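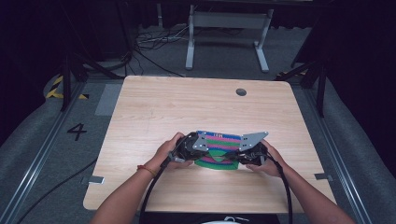 Mosden's lost sock drive ends with 129 singles and 3 pairs

MOSDEN -- The town's first attempt to reunite lost socks with their owners closed Saturday afternoon with three confirmed matches, a result the organizers are calling encouraging.

The drive began in the laundromat on Plarance Street, where the lost-and-found basket had been overflowing long enough to count as furniture. The library offered its downstairs meeting room, the bus depot added a sack of its own, and a notice went up asking residents to bring in any sock that had been living alone for more than a month.

They did. By the time the doors closed, 129 single socks had been laid out on the library's folding tables, sorted by color and then, after a short disagreement over what counts as navy, sorted again. Ankle socks had a table to themselves. So did anything with a holiday on it.

Visitors were asked to bring the surviving half of a pair as proof of ownership. Most brought several. A good many left with the same number they came in with, and a few quietly left more behind, which helps explain why the tables looked fuller at four o'clock than they had at noon.

The three matches were a gray hiking sock, a child's sock with a fox on the heel, and a dress sock that had been missing for two winters and was found to have spent both of them at the bus depot. A fourth claim, for a plain white tube sock, was withdrawn after the claimant held the two up to the window and admitted that one was a good deal whiter.

Attendance was put at 44, not counting people who came in looking for the restroom. The coffee ran out early. The cookies did not -- they were oatmeal.

Mosden is not the first town in the valley to try this. Drimeck held a glove exchange last winter and has been hard to talk to about it since, having returned 30 gloves in one morning. Organizers here point out that gloves come in lefts and rights, which narrows things down, and that Drimeck is also the bigger town.

The laundromat has taken the opportunity to remind customers that its machines do not eat socks. A sign to that effect has been posted above the dryers, next to the older sign asking customers to check the rubber seal, where socks are often found.

Unclaimed socks will stay in the library basement through July. After that, the wool ones go to the Mösli knitting circle, which plans to unravel them for yarn, and the cotton ones will be cut up for rags at the bus depot. Owners who feel strongly about this may come by during regular library hours, except Mondays, when the meeting room belongs to the chess club and the socks are kept in a closet.

A second drive is planned for the fall. Food container lids were also discussed, but the library has only so many tables.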